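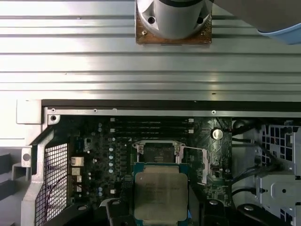 Hülya thinks we should stop pulling the memory first and go for the cables, and she has a point. Her message this morning said that whoever opens one of these cases ends up working around the thin wires near the grille anyway, so they may as well be dealt with before anything else gets touched. I have been doing it the other way since March, mostly out of habit.

2020-05-18, bench 2, Brestgate

Chassis 421 is open and up against the metal work surface. Lot is from Uysal, office machines, all to be stripped, checked and sorted into reuse or scrap. Label on our sheet says "no known fault", same as the rest of the lot, so I am not putting much weight on it.

Tried Hülya's order on this one. Notes as I go.

Wires by the vent grille: tied them back with the soft ties, not the zip ties. Zip ties left marks on the insulation on 149 and Orhun had to re-sleeve two of them.

Memory slots: long black ones across the upper part of the board, pale latches at the ends. Open both latches fully before lifting anything. On 149 one latch was only half open and the module came up crooked. No damage that I could find, but it went in the "test again" tray and is still there.

Board: small parts packed close together, so no resting the screwdriver on it between screws. Magnetic dish goes on the bench, never inside the case. I have written this before and will probably write it again.

Dust: short bursts through the grille from the inside out, 30 seconds in total, then the soft brush. Hold the nozzle back from the slots. The can we have now spits if it is tilted, and the Vukemex ones were better - ask Orhun if there are any left in the tall cabinet.

Case metal: check the tabs on the side frame before the cover goes back on. If one is bent even a little the cover binds at the front corner and people force it. Straighten with the flat pliers and a rag.

Orhun Tuncer wants the Handeto form filled in for every unit from now on, including scrap. Serial, memory size, board condition, initials. Still no space on it for missing screws, so write that on the back.

To do:
- move 149 out of the tray and test it
- order soft ties, the short ones
- ask Hülya Kocabaş whether the cable order also applies to the small cases, where the wires run under the drive cage
- new copy of the sorting sheet for the wall, the old one has coffee on it

Leaving 421 open overnight with the cloth over it. Do not put the cover on, form is only half done.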